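Veklow TC-4 timecode generator review
Reviewed by Teresa Brophy, 08/08/2022

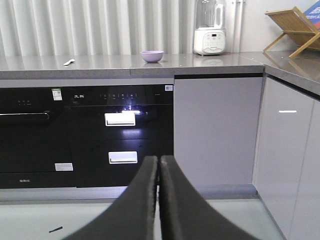
Grey speckled worktop against a white fluted backdrop.

The Veklow TC-4 is a four-output timecode generator in a half-rack metal case. It supplies linear timecode on BNC, plus word clock and tri-level sync on a further pair of connectors. I used it from June onwards as the master clock for a three-camera studio with a separate audio recorder, replacing an older Gandar unit whose internal battery no longer held the time of day.

Build and connections

The case is folded steel with a single fan vent on the left side. The front panel has an eight-digit display, a rotary encoder and four buttons. All connectors are on the rear except for a headphone-style jack, which carries a fifth copy of the timecode at microphone level. Power comes in on a four-pin XLR, and a locking mains adapter is supplied. There is no second power input. For a device that everything else in the rack depends on, that is a real omission, and the Miltarico unit we tried alongside it has two.

The BNC sockets are spaced widely enough to turn the collars by hand. The legends are printed below the sockets, so in a rack at waist height they are hidden by the cables. I labelled mine with tape.

Setting up

Frame rate, drop-frame mode, user bits and output level are all set from the encoder. The menu is two levels deep and the manual is 15 pages long, most of it useful. Changing the frame rate stops all outputs for a moment and restarts them together, and the unit asks for confirmation first. Output level is set per connector. Two of our cameras wanted a lower level than the default, and that took a minute to put right.

There is a network socket for control from a browser. The page works but refreshes slowly and has no password in the shipped firmware. Cathal Ó Conaill, who looks after our network, put it on a separate VLAN and left it there.

Accuracy

I set the TC-4 and the old Gandar from the same reference, then left both running free for 100 hours. The TC-4 finished less than one frame out. The Gandar was four frames out. With an external reference connected the TC-4 locked within 17 seconds from cold and held lock throughout. When I pulled the reference cable it carried on from its own oscillator without a jump — the display changes from LOCK to HOLD and nothing else happens. Reconnecting brings it back gradually over a minute or so by default. A hard re-lock is available in the menu.

Faults

The fan is audible at two metres in a quiet room. The encoder skips a step if turned quickly. On firmware 2.1 the user bits reset to zero after a power cut; 2.2 fixes this, but the update has to be done over USB with a Windows program.

Verdict

At 231 pounds from Mac an tSaoi, the TC-4 is good value for a small fixed studio. I would not put it in a live truck without a backup supply. Ours is staying in the rack.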